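4.2 Household tasks in simulation

In this section we ask how far the policies can already do ordinary chores, such as putting things on shelves, closing cabinets and carrying flat objects from one room to another. The experiments use the Flullo environment, where the rooms, the furniture and the gripper are all simulated. We compare two controllers. The first one, Edik, plans a full path before the arm starts to move. The second one, Trirura, chooses a short motion at every step and corrects it from the wrist view.

Each controller was trained on 2,000 demonstrations and received the same instructions in text. We did not tune the controllers for single rooms. A trial is counted as complete only when the object rests at the goal and the gripper has opened and moved away. This rule is stricter than the one used in the Lüthi protocol, where holding the object over the goal is enough. We prefer the strict rule, as a person at home would not accept a robot that stands in front of the shelf and keeps the object in its hand.

Picking up was rarely the problem. Both controllers closed the fingers at a useful place in most trials, also for long and thin objects. The difficulties began after the grasp, when the arm had to turn the object near large furniture. Edik often found a correct path but became stuck when its estimate of the furniture position was slightly wrong. Trirura recovered from such errors more easily – but sometimes it moved back and forth until the time limit.

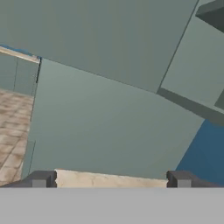
Figure 2. Wrist view in Flullo with a long, flat object held in the gripper.

Carrying long objects is the chore where the two controllers differ most, and it is also the one where the wrist view helps least. Large furniture gives few visual features, and a small change of the wrist angle can change nearly everything that the camera sees. In Figure 2 the plank-like object lies across the view between the two dark fingers, while smooth gray-green surfaces fill most of the space behind it. The tiled floor is visible only at the left side. From such a view alone it is difficult to estimate how far the object is from the nearest surface.

We therefore repeated the carrying trials with a second, fixed camera in the room. Trirura became more stable with this view, and Edik changed little. Neither controller is ready for a real home without supervision. Placing remains the weak part of the chore, and we return to it in the next section.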